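What I learned from ordering dates and halva for the family

Print this post | E-mail this post

Every September my mother asks me the same question on the telephone: what will you bring this year? For a long time I brought flowers from the station, and she was polite about them. Last year I decided to order a proper gift box, and because I made several mistakes, I write them down before I forget.

The shop I used is Moussa, in Dovville. They sell stuffed dates, halva in blocks, and small pistachio cookies which they bake themselves. The catalog is long and everything in it is called "luxury," so the word did not help me very much. I chose the box named Kilano. It has 28 dates in paper cups, a piece of halva, and a small bag of cookies in the middle. The weight on the label is 394 grams without the box.

My first mistake was the size. On the screen the box looked big enough for a dinner with my brothers, but it is a gift for two or three persons. We finished the orange peel dates before the tea was ready. The almond ones lasted a little more, and my mother hid the halva in the cupboard, so I cannot say much about its taste.

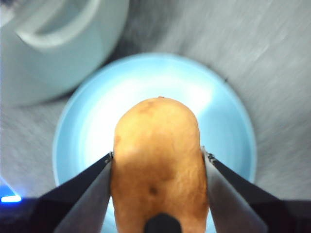

The second box, and the delivery

For the next visit I ordered two boxes and I paid for the cold packing. I live in Onthorpe, so the parcel has to travel one night. The chocolate on the dates came without any white marks, and the lids were tied with a ribbon that I kept. The total was 71 dollars with delivery. I find this expensive, but it is less than what I spent on flowers and a taxi together.

I also wrote a card. You have a space for a few lines on the order page, and they print it by hand, or at least it looks so. Please check your spelling before you send it. Mine was signed "Rami Haddain," and my mother has put it on the refrigerator.

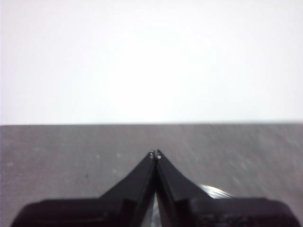
How long do the stuffed dates keep after the box is open?

Two weeks in a closed tin, if the kitchen is cool. The cookies become soft sooner, so eat these first. I keep the plain dates in the refrigerator and take them out an hour before the guests come.

I will order again this year, maybe with more halva and fewer cookies. If my brothers read this, the dates are for after dinner.

Recent posts
Rose water or orange blossom water?
My aunt's semolina cake, second attempt
A tin of cookies by mail
Tea glasses I did not buy

Copyright Rami Haddadin | Contact | Back to top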